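PRESS RELEASE

7 December 2018

Stolby opens a second recording room in Prumberg and invites more local people to lend a hand

Stolby, the small firm that has been teaching machines to cope with kitchens and packing benches, is very pleased to announce that its second recording room in Prumberg is now open, and that the first sessions there began in November. The room will be used to gather examples of everyday handwork for Nakpan, the learning system that the company has been building with its long-standing partner, Grinatow.

Those who have followed our work will know that Nakpan learns by example. We do not write out a list of movements for it to follow, as we tried to do in the early days (with a great deal of patience and not very much to show for it). Instead, people do ordinary jobs at a table while holding a pair of grippers, one in each hand, and the system is later given the recordings to study. Wrapping, unwrapping, covering, folding, putting one thing inside another - these are the sorts of jobs most of us do while thinking about something else, and they are still surprisingly hard for a machine to pick up.

The first Prumberg room has served us well, but it could only take one person at a time, and anyone who rang up in the summer hoping for an afternoon slot will remember how long the wait had become. With 2 rooms running side by side we expect to record up to 400 examples in a good week, and we can at last offer evening sessions to people who work during the day, something we have been asked for again and again.
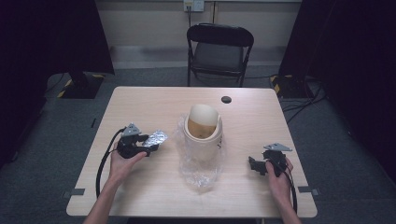
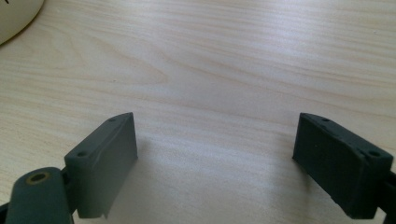 Wrapping materials are the main subject for this winter, and they have been chosen with some care. Most collections of this kind lean heavily towards blocks, cups and boxes, things which keep their shape when you take hold of them and are still the same shape when you let go. Our partners at Grinatow asked for the opposite, having found that Nakpan was becoming quite dependable with firm objects and remained hopeless with anything that crumples. A piece of foil held in the left gripper, with a tall container in a rumpled clear bag waiting in the middle of the table, is exactly the kind of starting point they had in mind. Foil holds a crease and plastic springs back, and clear plastic has the further disadvantage of being difficult for a camera to make out at all. We would like Nakpan to meet plenty of both before it is asked to do anything useful with either.

"I have been asked many times why we don't simply get one very skilled person to do all of it," said Kamol Thongsuk, who leads the recording work at Stolby. "We did try that, and what we got was a system that could do the job one way and was lost the moment the bag had slipped a little to one side. People who come in from the town all go about it differently. Some flatten the foil first, some go straight in, some change their mind halfway and start again, and I am glad to have every bit of it. Please don't come in thinking you have to be neat!"

Each job is recorded from more than one point of view, including from the gripper itself, so that the system has a close view of the space between the fingers as well as a wider one of the table. Recordings are then looked through by our own staff, who mark where each job begins and ends and write a short plain note on what was being attempted. Fumbled attempts are kept and marked as such. It is slow work, and we are grateful to the team in the back office, who have been getting through it very cheerfully on a great many pots of tea.

So far 17 people have taken part in the new room, and between them they have completed 300 recordings. They include a retired upholsterer, several students and a mother and daughter who booked neighbouring sessions and compared notes over lunch. No experience of any kind is needed. A session lasts an afternoon or an evening, with a proper introduction at the start, time to get used to the feel of the grippers, and as many breaks as you care to take. Everyone is paid for their time, including the time spent practising, and travel within Prumberg is paid back on the day.

We would be especially happy to hear from left-handed people, who have been rather thin on the ground, and from anyone whose daily work involves wrapping or packing by hand - florists, bakers, market traders and the like.

Once the winter sessions are finished, Grinatow will train a new version of Nakpan on the complete set and try it out on materials it has not met before. The two companies plan to share what they learn at an open evening in Prumberg, and all those who have taken part will be sent an invitation.

To book a session, or to arrange a visit for the press, please ask for Kamol Thongsuk at the Stolby office in Prumberg. Visits can be arranged in the mornings, before recording starts.

ENDS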